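Arboleda Parents & Neighbors Board
Topic: New phone policy at Callow Middle, does anyone believe the numbers?

mutota_mom
11/11/2020
So the district wants locked phone pouches starting in April. The letter says a pilot cut "disruptions" by a lot, but I can't find what counted as a disruption or who was keeping track. Has anybody seen the report?

Plivelari74
I asked the front office. They have a two page summary from the company that sells the pouches. Make of that what you will.

gladys_rios
My son's math teacher is all for it and she isn't selling anything. She says she loses the first ten minutes of class to phones. I trust her over a letter.

mutota_mom
I trust her too, but that's one classroom. The survey they keep quoting had 211 answers in a district with more than 2,000 students. And the kids weren't asked at all.

Plivelari74
Mine was asked. Question 3 was "Would you like fewer distractions at school?" Who says no to that?

gladys_rios
You two would complain if they handed out free lunches. Other schools did this and survived.

mutota_mom
Which schools? The letter says "4 nearby schools" and doesn't name one of them. I'll come around when I see a list. Until then I'd like to know what the pouches cost and who pays when one gets lost.

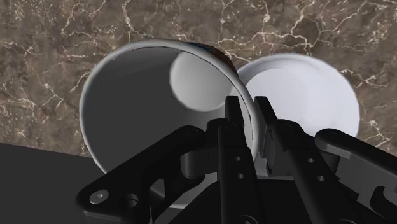

Octavio Ñahui: Cost is on page two of the board packet, under supplies, and families pay for lost ones. I still don't see any list of schools in there.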